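Hotine Front Loader Door Assembly, Complete
Replacement part for Hotine and Nouri front-loading washing machines

Part group: Doors and hinges
Supplied by: Drosis Appliance Parts, Asovville
Catalogue number: 456
Availability: In stock

Overview

The complete door assembly consists of the outer ring, inner ring, door glass, hinge and latch hook. It is supplied assembled and is fitted to the cabinet front with the existing hinge screws. The glass, hook and hinge are also sold separately. The door boot (rubber gasket) is a separate item and is not included in any door kit.

The assembly suits Hotine machines built from August onward with the left-opening door, and all Nouri machines with the same hinge pattern. Check the rating plate inside the door opening before ordering. Earlier Hotine machines use a two-piece hinge that will not line up with the current mounting holes.
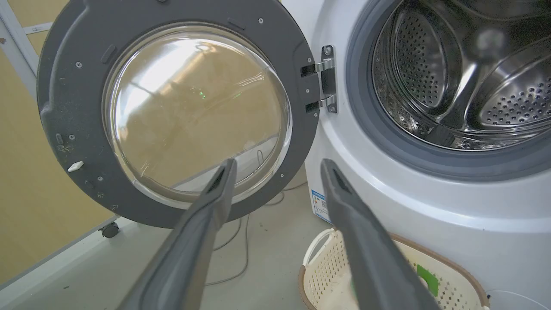 Door fully open, showing the domed glass, dark grey ring and hinge.

Construction

The ring is moulded plastic, dark grey in colour. The two halves are joined by screws driven from the inner side, with the glass captive between them. The glass is clear and bowl-shaped, and projects into the drum opening when the door is closed to keep the load off the gasket. The hinge is chrome-plated, with two curved arms. The latch hook is white.

Specifications

Door swing: over 70 degrees
Ring colour: dark grey
Glass: clear, domed
Glass diameter: 253 mm
Hinge finish: chrome plate
Latch hook: white, spring-loaded
Hinge screws required: 6 (not supplied)
Maximum load on open door: none permitted

Fitting

Disconnect the machine from the power point and close the water taps. Open the door fully and support it from beneath with one hand. Remove the lower hinge screws first, then the upper. Lift the door clear of the locating tab and set it down on a folded towel with the glass facing up.

Offer up the new assembly, start all screws by hand, and tighten the upper ones first. Close the door slowly and check that the hook enters the latch slot without touching the sides. If it rubs, loosen the hinge screws by half a turn, adjust the door height and retighten. Run a rinse cycle with an empty drum and check the lower edge of the gasket for leaks.

Do not use a power driver on the hinge screws. The threads in the cabinet front strip easily and the reinforcing plate behind them is not available as a spare.

Care

Lint and detergent dust collect on the ring near the latch hook. Wipe the area with a damp cloth and dry it before closing the door. Clean the glass with warm water and a little dishwashing liquid. Solvents and abrasive pads will dull the plastic and mark the chrome. Leave the door ajar between washes so the gasket can dry out.

Related parts

Door glass only
Latch hook with spring and pin
Hinge, chrome-plated
Ring screw set
Door boot with retaining clamp

Returns

Unfitted parts may be returned in their original packaging. Door glass is inspected before dispatch, and transit damage must be reported before fitting. Parts with marked screw heads are treated as fitted.

Page updated April 12, 2025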